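# New club in the old bus depot - anyone been yet?

**marlpit_dan**

Grellutura opened at the start of June in the old depot on Cheetham, the road behind the station. I went on the second weekend and thought I'd write it up before the usual arguments start.

Doors were at nine. We got there at twenty past and the queue was already back to the tyre place. Capacity is 877 according to the sign by the cloakroom, and I'd say they were close to it by eleven. Entry was £5 before ten, which is cheap for round here. It goes up after that.

The main room is long and fairly low. Booth at the far end, bar down the left side, second bar upstairs that only opened late on. Sound was very good in the middle of the floor and muddy under the balcony. Clekudier did the last two hours and played mostly new stuff, with the older singles saved for the end. The crowd was a mix, plenty of people my age, which I was glad of.

Downsides: one water tap for the whole place, and the cloakroom took me 40 minutes at the end of the night.
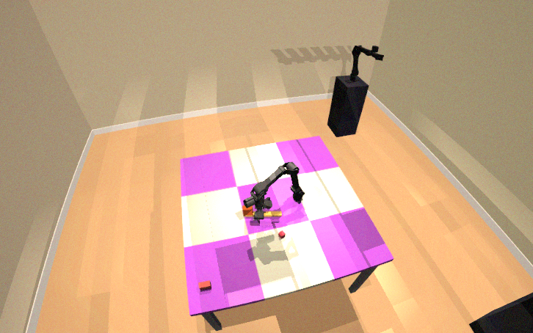
*Purple and white squares, black arm in the middle.*

Would go again, but I'd leave my coat in the car.

---

**tessellate**

Was there the same night by the sound of it. Agree on the sound. Don't agree on Clekudier - I thought the first hour dragged and half the floor went to the smoking area. The support was better. Does anyone know who she was? The name wasn't on the poster.

---

**marlpit_dan**

No idea, sorry. The poster only said "plus guests". I missed the first part of her set in the queue.

---

**Arsalan Rajput**

I think people are being generous because it's new. I paid full price on the door, and a double and a mixer was dear even for a club. The old place at Carosstead had half the space and twice the atmosphere, and you could get a night bus home from right outside it. From the depot you're walking through the underpass or paying for a cab.

I timed the bar as well, because I was bored. More than 25 minutes to get served upstairs, with three staff on. If they're going to let that many in they need to open both bars from the start.

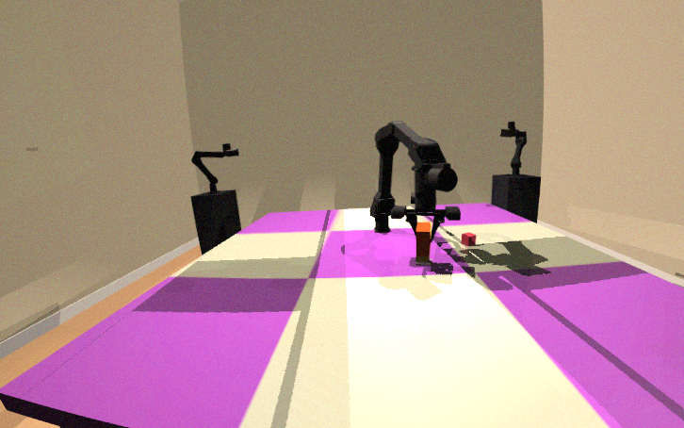 Then the resident came on and played the same sort of set he used to play at Carosstead, only with a bigger light rig behind him. I don't mind that, he's good at it. But I can't see why I'd pay more to hear it in a room where you can't get a drink. I left at two and missed the headliner altogether, so I won't comment on that.

---

**quarterpast**

Carosstead shut because people stopped going, Arsalan. I was in there on plenty of nights when you could have driven a van across the dance floor. I miss it too, but it wasn't full by the end.

The bar point is fair. I waited a long time as well, though downstairs wasn't so bad after midnight.

---

**Arsalan Rajput**

It shut because the rent went up. The last few months were busy. I was there most weekends, I should know.

---

**quarterpast**

We'll have to disagree. I used to do the door there now and then and I remember sending people home early because we weren't needed.

---

**lowfield_jo**

Can I drag this back to the new place? A few questions, as we're going for my sister's birthday, six of us.

- Can you book a table or is it all standing?
- Is there re-entry?
- Are they strict on trainers?

---

**marlpit_dan**

There are booths along the balcony you can book. £90 for the night, and I think that comes off your drinks, but check because I only heard it from someone in the queue. No re-entry after eleven. Trainers were fine, I was wearing some.

---

**tessellate**

The booths are where the sound is worst, for what it's worth. We stood by one for a bit and you mostly get bass and other people's conversations. Good view of the stage though. If the birthday person wants to sit down it's worth it, if she wants to dance then save the money.

---

**lowfield_jo**

Thanks both. She'll want to sit down and then complain that she isn't dancing, so we'll probably book one.

---

**oldgregor64**

Went last week, different crowd from the opening by the sound of things. Quieter, and I got served straight away at both bars. They've put a second water point by the toilets, so somebody is reading the complaints. Cloakroom still slow. They've only got the one hatch and the tickets are handwritten.

Music was a local bill, four DJs doing an hour and a bit each. The third was the pick of them, a lot of Italian stuff I hadn't heard before. I'd rather have that for a fiver than a big name for three times the price. I know the big names pay for the building, but the local nights are what will keep people coming back in January. 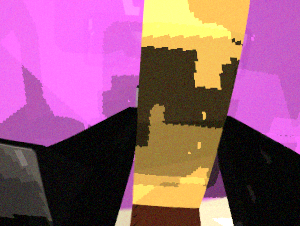

**pennine_kev** - Not sure I'd go that far. Local nights are nice if you know someone on the bill. If you don't, it's four people you've never heard of and a cab fare. I've seen three clubs in this town try it and all three ended up doing student nights by the spring. They need at least one proper booking a month or it'll go the same way.

---

**oldgregor64**

One a month sounds right to me. I'm only saying don't drop the other nights to pay for it.

---

**tessellate**

Found out who the support was, by the way. She's on again at the end of the month, upstairs room, early slot. I'll put the details in the listings thread when they confirm the times.

---

**Arsalan Rajput**

If it's upstairs, bring your own drink.

---

**quarterpast**

They search bags, so don't. Does anyone want to share a cab back towards Carosstead for that one? I've got two spaces.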